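Last updated: 6/28/20

Scorekeepers and clock operators wanted — Namia summer basketball

I run game nights for the Namia league and I'm short on table crew! We've got 80 games left at the Bezerra gym, and I need people who can keep a clean book or run the shot clock without getting rattled. Pay is $121 a night, two games, with a free Gulia league shirt thrown in.

You don't need experience (I started in March knowing nothing), but you do need to be 18 and okay with noise. Training is one evening. Stop by the office at 616 Skavach Road and ask for a form.

Related:
Summer schedule and rosters
Referee clinic sign-up 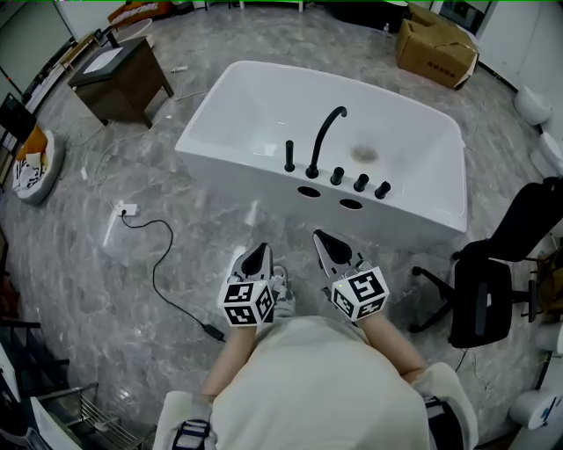 One reader wrote to ask if table crew can work just one game a night, as the late tip-off is hard with an early shift.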